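Home | Opinion | Work & Law | Archive | Contact
Search this site Go

The policy you signed on Monday

February
By the Work & Law desk

My employer's code of conduct runs to 72 pages, and I have signed it every year without reading past page five. I am told this makes me compliant.

The system is simple enough. An email arrives from Skemberg, the firm that runs our training portal, and it gives me six days to click through a set of slides on bribery. There is a quiz. One of the choices is always to accept the yacht. I decline the yacht, a certificate appears, and 2,385 of us are recorded as people who understand the law.
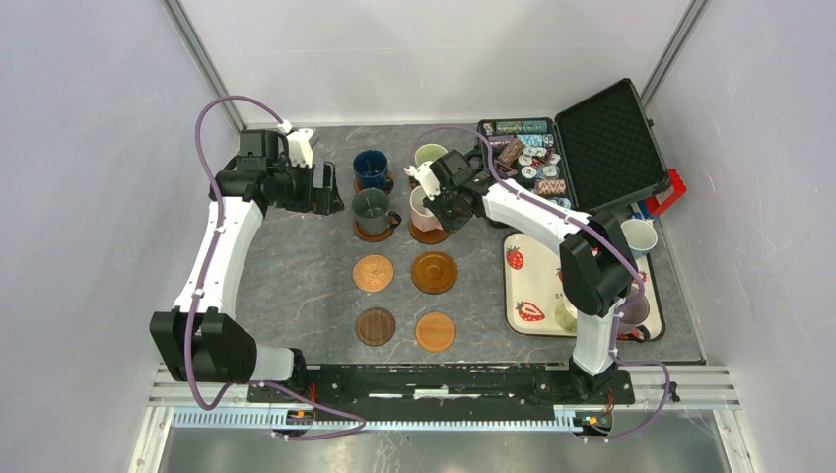 Two robot arms at a marbled worktop with grey walls on three sides.

I have nothing against rules. Somebody at our Potville office once approved his own expenses, and I'm glad there is now a paragraph about it. But the paragraph sits on page 61, between the gift register and the approved use of the logo, where it is unlikely to trouble anyone.

A shorter code would be a start — four pages, say, written by someone who has met the staff. Print a telephone number on the front and have a person answer it. When I rang ours, I was sent back to the portal, which asked whether I had considered retaking the quiz.

I have until Monday to decide about the yacht.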